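Stevside Motocross Lap Records: Data Card

Shares: 37 | Comments: 8

Summary

The Stevside Motocross Lap Records are a collection of lap times, start positions and finishing orders from club-level motocross meetings held at the Stevside and Jitmont circuits. The collection is maintained by Janjua, the regional timing office, and is issued once each season after the final round. It is intended for clubs, riders, coaches and researchers who need a consistent record of amateur racing across more than one circuit.

This card describes the contents of the collection, the way the records were prepared, and the conditions under which they may be used. It replaces the short notes that were supplied with earlier releases.

Contents

The release is divided into three tables, each supplied as a comma-separated file.

- meetings.csv: one row for each race meeting, with circuit, round number, track condition and scheduled start time.
- entries.csv: one row for each rider entered in each race, with class, gate position, finishing position and status.
- laps.csv: one row for each completed lap, with lap number and elapsed time in milliseconds.

The tables are joined by the fields meeting_id and entry_id. Riders are identified only by a number assigned for the season. The number is not the plate number worn on the motorcycle and cannot be matched to it from the files in this release.

The current release covers 8 rounds and 37 races. Practice sessions and qualifying sessions are excluded. Junior classes are also excluded, in keeping with the policy of the member clubs.
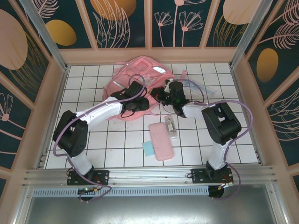 Are lap times from the two circuits directly comparable?

Times should be compared only within a single circuit and, where possible, within a single meeting. The Stevside circuit is a sand-based layout with a long start straight, while Jitmont is a hard-packed hillside course with a shorter lap. Both circuits are also regraded between rounds, and the position of jumps and berms may change. Users who wish to compare riders across circuits are advised to use the gap to the class winner in place of the raw lap time.

Collection

Lap times are recorded by transponders fixed to each motorcycle and read by a loop buried at the finish line. The timing equipment at both circuits is supplied and serviced by Uketeck. The loop records to the nearest thousandth of a second, and 1000 units in the elapsed_ms field therefore equal one second.

Where a transponder fails during a race, the lap is taken from the manual score sheet kept by the lap scorers. Manual laps are marked with the value M in the source field. They are recorded to the nearest full second and should not be used in any analysis that depends on small differences in time.

Gate positions are taken from the starting marshal's sheet. Finishing positions are those published after the protest period has closed, and may differ from the order in which riders crossed the line. Time penalties are shown in a separate field and have not been added to the final lap.

Processing

Raw timing files are received from the circuits on the Friday after each meeting. The following steps are then applied.

1. Duplicate readings from the same transponder within 900 milliseconds are removed, and the first reading is kept.
2. Laps outside the accepted range for the circuit are checked against the score sheet.
3. Rider names, license numbers and plate numbers are removed.
4. Class names are changed to the standard list given in classes.txt.

No smoothing has been applied to the times. Missing laps are left blank. Earlier releases filled some blank laps with the rider's average for the race; this practice has been discontinued, and the older files have been reissued without the filled values. 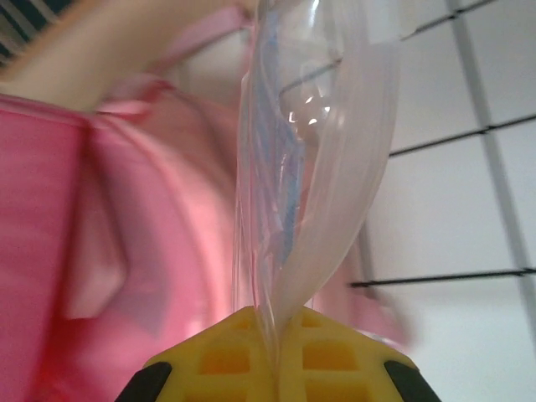 Class names require particular care, as the two circuits used different titles for the same class until June of the current season. At Stevside, the intermediate class was listed as "B Grade." At Jitmont, it was listed as "Clubman." Both appear in the release as INT. The original title is kept in the field class_as_entered for users who need to check results against printed programs.

Status Codes

FIN: the rider completed the race and was classified.
DNF: the rider started but did not complete the required distance.
DNS: the rider was entered but did not leave the gate.
DSQ: the rider was removed from the results by the race officials.

A rider who retires and later rejoins the same race is classified as FIN if the required distance is completed. The long lap will be visible in laps.csv.

Known Limitations

Track condition is recorded once for each meeting, in the morning. It does not reflect changes in the weather later in the day, and users should not assume that a meeting marked DRY remained dry for the final race.

The second round at Jitmont was shortened after the first race of the afternoon. The races that were run are included in full. The races that were abandoned have no rows in entries.csv.

Engine size is recorded by class only. The make and model of each motorcycle were not collected on a consistent basis and have been left out.

Permitted Use

The records may be used without charge for club administration, coaching, teaching and research. Published work should name the collection and the release used. The records may not be used for betting services, and no attempt may be made to identify individual riders from the season numbers.

Corrections

Clubs and riders who believe that a result is wrong should write to the timing office and state the meeting, the race and the nature of the error. Corrections accepted before the end of the season are included in the next release. Later corrections are listed in errata.txt, which is supplied with the tables.

Contact the Timing Office | Copyright Janjua | Back to top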